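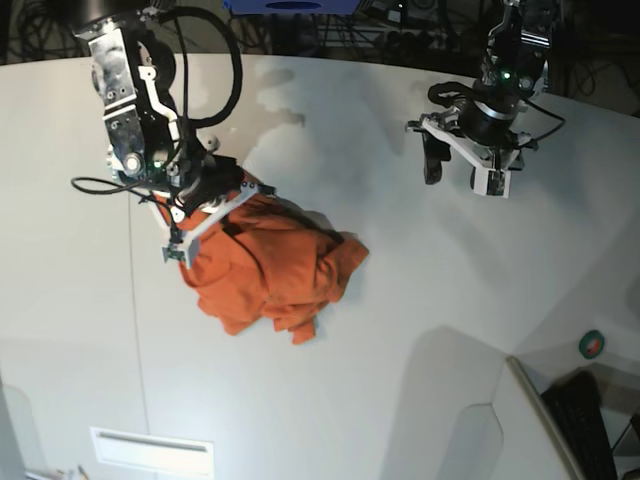

Environmental Science, Unit 6: Inland Spills and Groundwater
Notes for 12/4/18
Instructor: Mwende Mushi

Reading: the Drekar Creek packet, first half. Bring it to class.

1. Background
The Ploria depot stored diesel in 12 tanks on a bluff over Drekar Creek. In January a valve on the transfer line failed, and 1,258 gallons went into the ground before the line was shut. Very little of it reached the creek that week. Most soaked into sandy soil and moved down toward the water table.

2. Terms
Plume: the body of polluted water that spreads out from a source.
Water table: the top of the soil or rock that is full of water.
Sheen: a thin film of fuel on the surface. Diesel is lighter than water, so it floats.
Down-gradient: the direction groundwater flows.

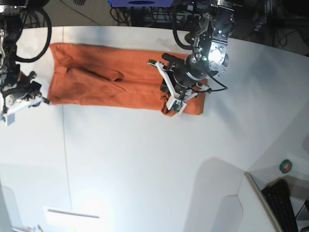
Orange pants laid out on a white tabletop.

3. Cleanup at the site
Bukard, the contractor, dug out over 200 cubic yards of soil. Monitoring wells were set down-gradient, the farthest 1,000 feet from the valve, near the Wanyama farm. Two of the wells showed fuel in the spring. Know the difference between a monitoring well and a recovery well.

4. For next class
Sketch the site from the side. Mark the depot, the water table, the creek and the likely path of the plume. Write a paragraph on why a dry creek bed does not mean the groundwater is clean.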